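Print this page | E-mail this page

Where Do Our Clothes Go? Mending, Passing On and Throwing Out in Rolville

Second-year project, Textiles and Society, Fotisance College
January 2019

Why I chose this subject

When I was small my grandmother kept a biscuit tin of buttons on the shelf over her sewing machine, and if I was good (and quite often if I wasn't) I was allowed to tip the whole lot out on the rug and sort them by colour. I mention it because when our tutor, Nuria Lemma, asked us all to find a subject close to home, that tin was the first thing that came into my head, and everything in this report has grown out of it one way or another. What happened to all the coats and cardigans those buttons came off? Why did she keep the buttons and let the coats go? And why do I, her own granddaughter, have a drawer of shirts with one button missing that I haven't worn in years?

I had planned something much grander to begin with. My first proposal was a history of the clothing trade in the whole county, and Nuria very kindly wrote "lovely -- for a team of ten people and a decade" across the top of it. So I cut it down to Rolville, where I live, and to three simple questions. How do people here decide that a piece of clothing is finished? What do they do with it then? And does anybody still mend?

How I went about it

The college print room let me have 900 copies of a short questionnaire, one side of paper, and I left them at the library, the surgery, both primary schools and on the counter at Bogale, the dry cleaner's and alterations shop on the corner of Mill Street. I had also hoped to put some in the supermarket, but their head office had to be asked, and head office has still not replied.

The forms came back slowly and then all in a rush after the half-term holiday. I won't pretend that this was a scientific sample. People who can't stand talking about clothes don't pick up a leaflet about clothes, and I am fairly sure that a good many of the forms from the library were filled in by the Thursday knitting circle -- I should say the library knitting circle, as they have since moved their meeting and would want me to get it right. Still, they gave me plenty to read, and a good many people turned the page over and carried on writing on the back, which I hadn't asked for and which turned out to be the best part.

Besides the forms I did four long interviews, spent a good deal of time sitting in the back of Bogale, and went along to the mending evenings in the Methodist hall, which go by the name of Nistari. I also used the parish magazine, which has been bound up year by year in the library and is full of small advertisements. If you ever want to lose an afternoon, I recommend it warmly.

What the old advertisements say

I began with the magazines and found them such good company that I had to be firm with myself about stopping. The earliest volumes have dressmakers in nearly every issue, most of them working from a front room, and they offer things I had to look up: turning collars, putting sheets sides to middle, letting down and facing hems. Turning a collar means unpicking it, flipping it over so the frayed fold is on the inside and stitching it back, and a shirt treated like that gets a whole second life. Sides to middle is the same idea on a bigger scale. You cut the worn sheet down the centre and join the two outside edges together, and then, as one of the ladies I interviewed told me with some feeling, you sleep on the seam for the next five years.

As the volumes go on the dressmakers thin out. The advertisements turn to curtains, then to wedding dresses and fancy work, and finally there is only one left, for zips and trouser hems. That one is Bogale, and it has been running in the same bottom corner ever since, with the same little drawing of a cotton reel.

An afternoon at the alterations counter

Wondimu Belay has had the shop since before I was born. He took up my school skirts. He was patient with my questions, even when there was a queue, and he let me look through the order book on condition that I left out the names.

Hems come first by a long way, then zips, then waistbands (let out in winter, he says, and taken in again for summer weddings). Real repairs are much further down. People will pay to have a new thing altered far more happily than they'll pay to have an old thing mended, and he thinks the reason is simple arithmetic. A new zip in a pair of trousers takes him a good while to do properly, and if the trousers were cheap the zip can come to more than they did. He doesn't blame anyone for this. He did tell me about a man who brings in the same waxed jacket each autumn, and has had the lining, the pockets and both cuffs replaced, so that Wondimu isn't certain how much of the jacket he would now call the original.

The other thing he showed me was how to look at a seam before buying something. Turn it inside out. See if there is any spare cloth beyond the stitching, because if there isn't, no one will ever be able to let it out. Give it a gentle pull sideways and look for daylight between the stitches. I have done this in every shop since, and my sister has stopped coming with me.
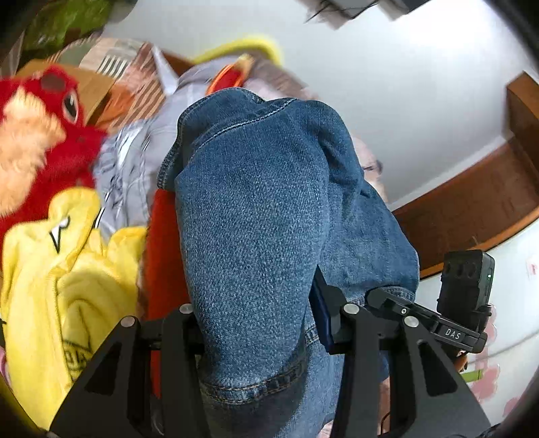

Ayana Yimer
Second-year student, Textiles and Society

What people told me

Most of the forms agreed on one point: clothes are very seldom worn out when they leave the house. They've shrunk, or gone out of fashion, or the owner has changed shape, or there is a stain that won't shift. Children's clothes are a case apart, of course, and those travel round Rolville in carrier bags from family to family until somebody's toddler finally does for them. One mother wrote that she had passed on a yellow raincoat and seen it go by her window on four different children.

Jeans came up more than anything else. Nearly everybody who wrote on the back of the form had something to say about a pair of them, and it was affectionate, in the way people talk about an old dog. They are one of the few things we like better when they are faded. People who would never wear a darned jumper to work are quite content with a patched knee, and several had gone on to cut theirs into shorts, then into an apron or a peg bag. I'd have liked to write a whole chapter on this, and perhaps another year I shall.

Socks had no such friends. Hardly anyone under fifty had ever darned one, and a few asked me what darning was.

When I asked what stopped people mending, I had expected them to say time. Plenty did, but just as many said they didn't know how and felt foolish about it. One reply I have thought about a lot came from a retired bus driver, who said his wife had always done it, and that since she died he'd kept a bag of things that want seeing to, and he supposed he ought to learn. I wrote back to him about the evenings at the hall.

Evenings at Nistari

The mending evenings were started by Tsion Wako, who teaches at the infants' school, after she had grumbled once too often about the lost property box. You pay £2 at the door, which covers the tea and the thread, and you bring whatever you like. There are two sewing machines, a good iron, a bad iron and a great deal of advice.

I went meaning to sit quietly with a notebook. That lasted until Nicanor Bermúdez handed me a needle. He was a sailmaker's apprentice as a boy and sews with a leather palm and a stitch so even it might have been ruled, and under his eye I put the missing buttons back on three of my own shirts, with a proper shank so that they sit clear of the cloth. I was prouder of those shirts than of anything I had bought that year!

What struck me was how little of the talk was about saving money, or even about saving the planet, although both were mentioned. People talked about who had given them the thing, or where they had been wearing it. A girl mending her brother's football scarf told us the entire story of a cup match over one tea break. My notes from that evening are hopeless.

What I would do differently

I would talk to more men, and I would talk to teenagers other than my cousins. I'd also leave out question six, which asked people to say how many items of clothing they owned. Most left it blank, a few wrote "too many", and one thorough soul went through the whole house and put 1076, with a note to say that this was for a family of five and included gloves as singles.

I would have liked to follow the clothing bank in the station car park as well. The lorry comes and the bags go, and I never managed to find out where. I sent two letters and had a polite answer to one of them, telling me to write to somebody else. There is a proper project in that for another student and I'd be glad to hand over what I have.

The questionnaire and the interview notes are in the folder at the back of the department library, with my drawings of the collar turning, which I've tried to make clear enough to follow. Nistari starts up again in April after the hall floor has been done, and Tsion is short of dark thread and size 9 needles, if anyone has some to spare.

My thanks to Nuria for her sensible red pen, to Wondimu for the stool and the shortbread, and to my grandmother, who has lent me the tin and would like it back.

Print this page | E-mail this page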